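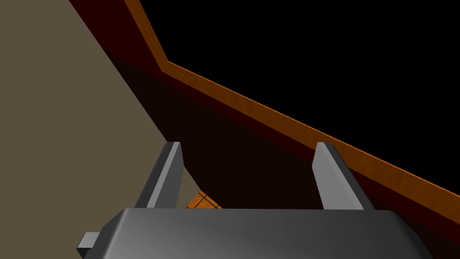 Home Displays Notetakers Downloads Tickets Contact

Plunby braille display: dots drop out at the right end of the line, cursor jumps back when panning

Status: Closed, solved
Product: Plunby braille display
Used with: Vernier reading software, laptop, USB and Bluetooth
Opened by: Lilibeth Ocampo, Policarpio Resource Center
Handled by: Seraina Koller, Stillivel support
Opened: May 8, 2025

Problem as reported

We have a Plunby on loan to a student who reads braille for most of the school day. She says the right end of the line is wrong. Cell 39 is missing its bottom dots most of the time, so an "r" reads as something else and she has to guess from the rest of the word. The cells next to it feel fine to her and to me.

The second thing may or may not be related. When she pans forward in a long document the display sometimes goes back to the start of the paragraph. She is reading a history book that is 600 pages in print and has lost her place in it several times this week. It does not happen in short files, or we have not caught it there.

The unit is past its first year but was serviced under the extended plan last September. Software is up to date as far as I can tell. Battery shows 100 percent after a night on the charger.

What I have tried:
Turned it off and on.
Unpaired it and paired it again.
Swapped the USB cable for the one from our other Plunby.
Wiped the surface with a dry cloth.

No change from any of these.

Lilibeth Ocampo

Reply, Stillivel support

Hello Lilibeth,

Thank you for listing what you tried. I would treat these as two separate problems until we know more.

For the dots, please run the cell test on the display itself, with no computer connected:

Turn the display off. Unplug the USB cable.
Hold the left pan key and the power button together until you feel the long vibration.
The display raises all dots in every cell. Run a finger lightly across the whole line and note any cell that feels low or uneven.
Press the right pan key. All dots go down. Check again for any dot that stays up.
Press the right pan key again to step through the dots one position at a time. Write down the cell and the dot number for anything that is wrong.
Press the power button to leave the test.

Please have the student do it if she is willing. A daily reader will catch a weak dot that a sighted person checking by eye will miss.

For the panning, I need to know which connection was in use when it happened, and whether automatic panning was on in Vernier. You will find it under Braille, then Movement.

Seraina Koller

Reply, Lilibeth Ocampo

She ran the test during study hall. Results:

All dots up: cell 39 has dots 3 and 6 low. They do come up a little, but they give way when she presses. Everything else is firm.
All dots down: nothing stuck.
One position at a time: dot 3 on its own comes up late. Dot 6 on its own does not come up at all.

So the bottom row of that cell is bad even with no computer attached.

On the panning, she uses Bluetooth in class and USB in the library. She thinks it happens in both but is not certain about USB. Automatic panning was off. I checked it myself. She pans with the thumb keys.

Reply, Stillivel support

That settles part of it. A fault that shows up in the stand-alone test has nothing to do with Vernier or the cable. It is either dirt on the pins or a worn cell. Skin oil and hand lotion work their way down beside the pins and slow them. The bottom row is where we see it first, as that is where the finger leaves the most behind.

You can try one round of cleaning before we talk about a repair.

Turn the display off and unplug it.
Take a lint-free swab and dampen it with isopropyl alcohol. It should be damp enough to leave a film on your fingernail and no wetter. Never put liquid straight on the display.
Stroke the swab across the cell from top to bottom, lightly. Do the cells on each side as well.
Leave the display off for an hour with the reading surface facing down on a clean cloth.
Run the "all up, all down" part of the test for a few minutes to exercise the pins.
Repeat the one-position step and tell me what dots 3 and 6 do.

Do not use compressed air. It pushes dust down into the cell. Do not try to lift a pin with tweezers or a needle. We have had units come in with bent pins from this and it turns a one-cell repair into a larger one.

For the panning, please turn off the Bluetooth radio on the display completely and read over USB for a day. Menu, Connections, Bluetooth, Off. Unpairing at the computer is not enough. The display keeps the old channel open and will try it again when it wakes.

Reply, Lilibeth Ocampo

Cleaning done after school, following your steps. Dot 3 now comes up on time and feels firm. Dot 6 is better but still soft. It rises but she can push it down with normal reading pressure. She says the line is readable now but she notices it on every line.

She read over USB with Bluetooth off for the whole day and the cursor did not jump back. Next day we turned Bluetooth on again with USB still plugged in, and it jumped during her second class.

I also found something else. The student's phone is paired to the same display. She uses it to read text messages at lunch and does not disconnect afterward. Could that matter?

Reply, Stillivel support

Yes, and I think it is the cause of the panning problem. When a phone is connected on another channel and a notification arrives, the display can hand over to the phone for a moment and then hand back. On handing back, Vernier sends the line again from the start of the current paragraph. In a short file you land close to where you were and do not notice. In a book with long paragraphs you lose your place.

Please change two settings.

On the display: Menu, Connections, Switch on notification, set to Off.
In Vernier: Braille, Movement, On reconnect, set to "Keep last position". The default is "Start of paragraph".

The second setting was added in version 3 of Vernier. If it is missing from the list, the laptop has an older version and should be updated first. Save the student's braille profile before you update. The installer keeps it in most cases, but a custom table will be lost if it was placed in the program folder.

With both settings changed she can keep the phone paired and switch to it by hand with the channel key.

For dot 6, try the cleaning one more time. If there is no further change, the cell needs to be replaced. The extended plan covers it. Single cells on the Plunby can be swapped at our bench without replacing the whole line.

Reply, Lilibeth Ocampo

The laptop had the older version. The school image holds updates back, so I had been told it was current when it was not. Our tech office pushed the new one. I saved her profile first and it came through, including her table for math.

Both settings changed. She has read on Bluetooth with the phone paired for three school days with no jumps. She got messages during that time and switched over herself when she wanted to read them.

Second cleaning made no difference to dot 6. Please go ahead with the repair. Can we get a loaner? She has finals coming up and our other Plunby is in use by another student.

Reply, Stillivel support

Loaner is approved and will ship before you send yours in. Keep the student's unit until the loaner has arrived and has been tested.

To move her settings across, connect her own unit, choose Menu, Device, Save settings to card, then put the card in the loaner and choose Load. Pairings are not copied. You will need to pair the laptop and the phone again, and set Switch on notification to Off again, as it belongs to the pairing.

Please remove the card and the carrying case before you send the display in. Pack it in the box the loaner came in. Put the ticket slip inside with the words "cell 39, dot 6" on it so the bench does not have to search.

Bench note, Stillivel support

Unit received. Fault confirmed on cell 39, dot 6 weak under load, dot 3 within limits. Cell replaced. Neighboring cells cleaned. Full line test passed. Display firmware left at the customer's version by request. Returned to Policarpio Resource Center.

Reply, Lilibeth Ocampo

Unit is back and she has run the test on it herself. All dots firm. She says the new cell feels slightly sharper than the ones beside it, but it does not bother her. Loaner is on its way to you with the cable. You can close this.

Closing note, Stillivel support

Two causes. Weak pin in one cell, fixed by replacement. Cursor jump caused by channel switching from a paired phone, fixed by settings on the display and in Vernier. A new cell does feel sharper at first and will wear in with use. Ticket closed.

Comments

bdreader: The reconnect setting fixed mine too. I had been blaming the thumb keys and was about to send the whole thing in for service.

Marguerite T.: Is "Keep last position" available on the Mac version? I can't find it under Movement.

Seraina Koller (Stillivel): Marguerite, on the Mac it is under Braille, Connections. Same wording.

Marguerite T.: Found it, thanks.

oldslate: Wash and dry your hands before reading and you will clean the pins a lot less often. My last display went years without a bad dot. Hand lotion is the worst thing for them.

jpw: Does the card also save the key assignments? Mine are all moved over to the left hand.

Seraina Koller (Stillivel): Yes, key assignments are saved. Only the pairings are left out.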